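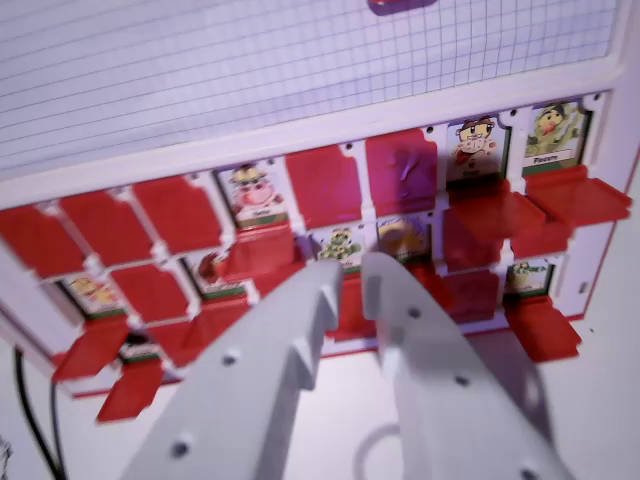

Game board with the red flaps, some up, one open on a character with a small hat.

19/03/2022

Attic joists, second session. Finished the insulation survey of the north half and moved the ladder to the south hatch. The original plans for the house are dated 1939 and show mineral wool nowhere, so whatever is up there was added later. Depth is uneven. At the eaves it is thin enough to see the tops of the ceiling boards, and near the hatch somebody has doubled it and blocked the air path from the soffit.

Pulled the material back from the soffit vents and fitted card baffles between the rafters. Each baffle takes three staples per side. The stapler jammed twice on the knots. Cleared it with a flat screwdriver.

Humidity log: the Flanano sensor by the chimney still reads higher than the one over the bathroom. I expected the reverse. Swapped the two units before lunch to rule out a calibration error. If the high reading follows the unit, it is the sensor. If it stays by the chimney, I will look at the flashing again. The February readings are no use for comparison because the battery in the bathroom unit was low for most of the month and the log has gaps. 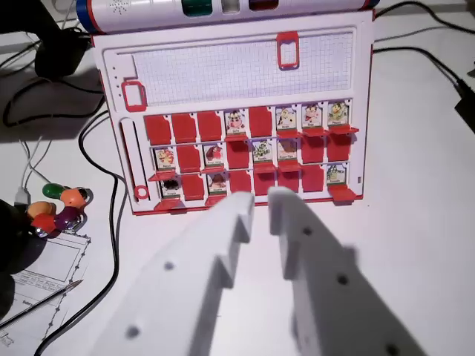

Guessing game on the white table, showing the green, white and dark red buttons.

Bought the last of the insulation rolls from Barua in Brunencombe. They had two widths in stock. Took the narrower one, as the joist spacing on the south side is tighter than on the north and the wide roll has to be trimmed with a bread knife along its whole length. Trimming makes dust and leaves a ragged edge that does not sit against the timber. The price per roll has gone up again. Kept the receipt in the blue folder.

Load calculation for the storage deck, revised. I had been using 700 as the total allowance in pounds for the boarded section. That stands, provided the boxes are spread over the wall below and not stacked in mid-span. The books go against the wall. The suitcases can go anywhere. The box of tiles left over from the kitchen should not go up at all, and is now in the garage.

Wiring: one junction box without a cover, near the south hatch. Power off at the panel, tested dead, cover fitted, power back on. The cable is clipped to the side of the joist and will stay above the new layer. The bathroom fan duct is a separate problem. It sags between supports and holds water at the low point. It needs a rigid section and a steady fall toward the outside wall. Kutia lists a 4-inch rigid duct in their catalog but gives no wall thickness. Will write to them.
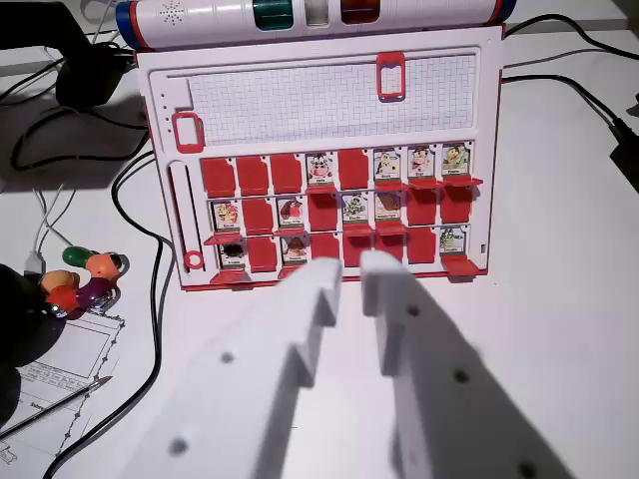
Same game, upright, with the blue end cap on the left.

Stopped at dusk. The work lamp is not bright enough to judge the gaps at the eaves, and I knelt on a nail through the pad. No injury, but the pad is finished.

Left to do: 12 baffles on the south side, weatherstrip on the hatch, duct supports, second reading of both sensors tomorrow before the heating comes on. The ladder stays where it is.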